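Folding clothes on the bed

Folding clothes on the bed (some people say bed folding, my grandmother just said "doing the pile") is the household habit of using a made bed as the work surface for sorting and folding laundry. It's one of the oldest topics on this home encyclopedia, and I've been looking after the entry since April, so please bear with my opinions — I have plenty!

Why a bed

A bed is the biggest flat thing most of us own. A queen mattress is 60 inches wide, which beats nearly any table in a normal home, and you can walk along at least two sides of it. It's also soft, so buttons don't clatter and knits don't snag. The downside is height. Most beds are low, and after 40 minutes of bending my back lets me know all about it.

The sheet

I like a plain white sheet under dark clothes. Black on white is easy to read: you see where a sleeve ends and which way a hem is running, and lint stays easy to spot too. Dark on dark is misery, especially in the evening. Creases in the sheet don't matter much for tees and sweaters, but smooth them out before you do dress shirts or you'll be chasing wrinkles that aren't even in the shirt.

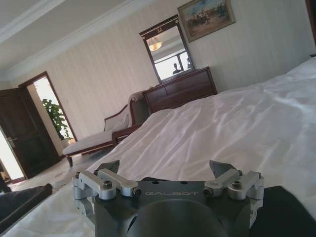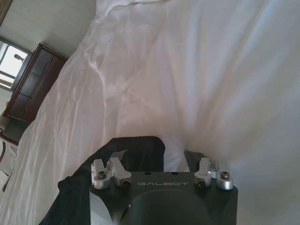 Black fabric on a white sheet.

Hok-lam Yip wrote in to say that the bed is fine for sorting but wrong for folding, that a soft surface gives way under your hands and you never get a crisp edge, and that anything with a collar should go to a table. Fair enough! Settimio Bassi answered that a firm mattress does perfectly well, and the two of them went back and forth for quite a while.

Common methods

The Plastow fold (sides in, bottom up, then in half again) is what I use for anything black, as it hides the front of the garment from dust. The Loller is a roll, good for soft things and drawers that are too full. I can fit up to 16 rolled tees in my top drawer, which I'm a bit proud of. Both names come from the old printed handout we put together in 2000, and I've never found out who picked them.

Where the piles go

If there's a dresser in the room, build your piles on the side of the bed nearest to it. A chaise or a bench past the foot of the bed makes a nice second station for things that need hanging — just don't let them live there all week (mine do).

See also: Sheets, white; Dresser drawers; Lint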